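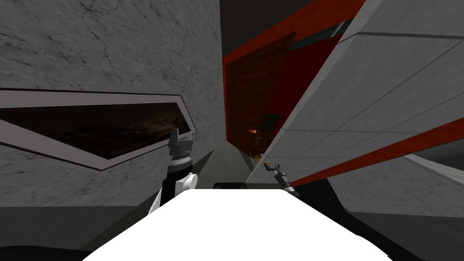 Brirkex单元的机身视角渲染图，两条机械臂立于白色机身后方。

Brirkex是一套双臂移动操作机器人的仿真单元，由Ganotix维护，用于室内场景下的抓取、搬运和开合类任务。单元由机器人模型、场景资产、物理参数文件和传感器配置四部分组成，运行于Feltbridge仿真环境。本条目叙述该单元的装配、标定、日常维护与常见故障的处理，任务定义和策略训练不在范围之内。

名称与版本
“Brirkex”最初只指机器人模型的描述文件，场景资产并入同一仓库后，成为整个单元的名称。早期文档中的“Brirkex臂”与现行文档中的“Brirkex单元”所指不同，查阅旧记录时须加以区分。

现行构建号为2598，发布于2023年12月13日。构建号按提交次序递增，不反映功能变动的大小。同一构建号下，模型文件与场景文件必须成对使用，混用不同构建的文件可能使碰撞体与外观网格错位，而加载过程不会报错。

组成
机器人模型包括机身、左右两臂、两只夹爪和机身视角相机。机身为白色，在机身视角中占据画面下部。两臂的根部坐标系均挂接在机身坐标系下，左右臂各有独立的关节限位表，两表不互为镜像，修改一侧后另一侧不会自动更新。

夹爪以独立子模型的形式装入，经腕部法兰坐标系与臂末端连接。子模型中包含指面摩擦系数、开合行程和接触刚度三组参数。外观网格只用于渲染，接触计算使用另一套简化凸包。

场景资产取自Jalali室内资产库，现行构建引用的资产共379件，涵盖墙体、地面、柜体、灯具和可移动物件。墙面材质有大理石纹理、砖纹和方格瓷砖等。固定资产在加载时冻结，不参与动力学求解；可移动物件各带质量和惯量条目，缺少条目的物件按默认密度计算。

装配流程
单元的装配依下列次序进行：
一、载入空场景，设定重力方向、长度单位和求解步长。
二、载入固定资产，检查墙体与地面的接缝，确认碰撞网格没有开口。
三、载入机身，置于指定的起始位姿。
四、挂接左臂和右臂，写入各自的关节限位。
五、装入夹爪子模型，执行一次全行程开合。
六、启用传感器，写入相机内参与外参。
七、载入可移动物件，空跑200步，待物件落稳后保存快照。

第三步与第四步不可对调。若先载入手臂再载入机身，手臂的父级坐标系会回落到世界坐标系，机身移动时手臂留在原处。静止状态下不易察觉这一错误，通常在底盘第一次移动时才暴露。

第七步的空跑步数可在配置文件中修改。步数过少时，快照中的物件仍带有残余速度，每次复位后都会产生轻微位移，重复试验的结果因此不一致。

相机标定
机身视角相机的外参以机身坐标系为参考，由一个平移向量和一个四元数表示。四元数的分量次序为实部在前。部分外部工具采用实部在后的次序，导入时若未转换，视角会绕某一轴偏转，画面中墙体与柜体的边线随之倾斜。由于渲染本身没有错误，日志不会给出提示，须由操作者核对。

核对的方法有两种。其一为数值法，读取相机在世界坐标系下的姿态，与配置文件中外参及机身位姿的乘积比较。其二为投影法，在两只夹爪的指尖各设一个标记点，将其三维坐标投影到像平面，与渲染图中指尖的位置比较。投影法能够同时检出内参与外参的错误，但不能将二者分开，出现偏差后仍需以数值法定位。

须注意，视角倾斜不能单独作为外参出错的依据。机身姿态、躯干关节角或任务预设的相机滚转角均可产生相同的外观。维护手册规定，在数值法得出结果之前，不得修改外参文件。
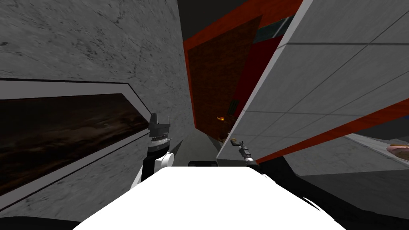 条目讨论页有一则未署名的意见认为，手册过于偏重数值法：多数外参错误出自四元数次序，先把分量次序调换一次再渲染对比，所需时间更短，数值法可留到对比无效时再用。手册未采纳这一做法，理由是调换后的视角有时恰好接近正常，错误会被掩盖。该意见仍保留在讨论页，未作关闭处理。

手臂与夹爪的检查
手臂检查分为静态和动态两项。静态检查在关闭重力的条件下进行，逐一将关节驱动到上下限位，记录实际到达角度与指令角度之差。动态检查在开启重力的条件下进行，令两臂保持起始姿态100步，观察末端是否下垂。末端持续下垂表明关节驱动刚度不足，或连杆质量条目有误；末端来回振荡则多为刚度过高而阻尼过低。

两臂应分别检查，再同时检查。单臂检查合格而双臂同时检查失败时，首先应怀疑自碰撞过滤表。该表列出不参与相互碰撞计算的连杆对，相邻连杆必须列入，两臂的前臂和夹爪则不得列入，否则两臂会相互穿过。

夹爪检查以空载开合和夹持试块两种方式进行。空载开合主要检查两指是否同步。Brirkex的夹爪以从动约束连接两指，约束的比例系数若被写成零，则只有一指运动，另一指停在初始位置。夹持试块时，令夹爪闭合并缓慢抬升，试块滑落时先核对指面摩擦系数，再核对简化凸包是否覆盖整个指面。凸包短于外观网格时，渲染图中指尖已接触物体，求解器中尚无接触。

场景资产的维护
Jalali资产库每年七月更新一次，更新后须重新生成引用清单。清单中的每一件资产记录有路径、缩放比例和校验值。校验值不符的资产不会被拒绝加载，只在日志中标为警告，因此更新后应检索日志中的警告行。

墙体与柜体的维护以碰撞网格为主。常见问题为外观网格更新而碰撞网格沿用旧版，机械臂在距墙面尚有间隙处停住，或陷入墙面之内。处理时应由新的外观网格重新生成碰撞网格，不宜以整体缩放的方式弥补。

材质问题一般不影响物理计算，但影响以图像为输入的策略。纹理路径失效时，表面以单一底色显示。带有发光材质的资产还应检查光源强度，强度单位在不同的导出工具之间不一致。

常见故障
手臂在加载后立即弹开：初始姿态下存在穿透。应检查起始关节角，以及机身与固定资产的间距。
机身移动而手臂不动：装配次序有误，手臂父级为世界坐标系。须从第三步起重新装配。
夹爪只有一指动作：从动约束的比例系数为零或约束缺失。
视角边线倾斜且数值法不符：四元数分量次序有误，或外参以错误的坐标系为参考。
视角边线倾斜而数值法相符：外参无误，检查机身位姿和躯干关节角。
复位后物件位置漂移：快照保存过早，应增加空跑步数后重新保存。
图像正常而深度值全部相同：近远裁剪面设置颠倒。

记录与回退
每次维护须在仓库中留下一条记录，写明构建号、修改的文件、检查项目和结果。相机外参与关节限位的修改必须分别提交，不得合并在同一条记录中。回退以构建为单位进行，模型与场景同时回退；只回退外参文件时，须重新执行投影法核对，并附上核对前后的渲染图。

维护记录中的渲染图应注明所用视角名称和仿真步数。未注明步数的图像只可用于说明单元外观，不作为检查依据。

参见
双臂协调
手眼标定
碰撞网格
Feltbridge仿真环境
Jalali室内资产库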